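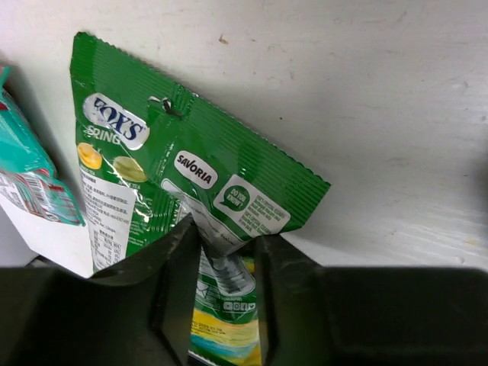 4.3 Recording the grasp trials for bags

This section explains how to repeat the bag trials of the Budov study with your own arm. The method uses only the wrist camera, so the view must stay the same in all the trials. Please finish the calibration in section 4.2 before you begin.

1. Start the Clurine recorder and open a new session. Type the name of the item as it is printed on the bag, for example FOX'S SPRING.

2. Place the bag near the white wall. Other bags can stay beside it, as in the cluttered condition of the study.

3. Move the gripper to the start pose and wait until the status line shows READY.

4. Close the fingers with the limit set to 5 newtons.

Caution: Do not increase the limit during a session. Trials with different limits can not be compared.

5. When the bag is held between the two fingers, save one wrist image. The printed side should face the camera. An upside-down bag is accepted, and you enter it as "inverted" in the pose field.

6. Lift the bag by 200 mm, hold it for 13 seconds, and save a second image.

7. Mark the trial as HELD, SLIPPED or DROPPED.

Note: Glossy film can give bright reflections, and the slip detector may read them as movement. If this happens, lower the lamp and repeat the trial under a new number. Keep the old trial in the log.

In our data set of 526 trials, most false slip alarms came from shiny bags. The corrected labels were checked by Ashton Tomoana and are included from the March 2019 release.

8. Close the session before you switch off the arm. The export to Pestevix format is described in section 4.4.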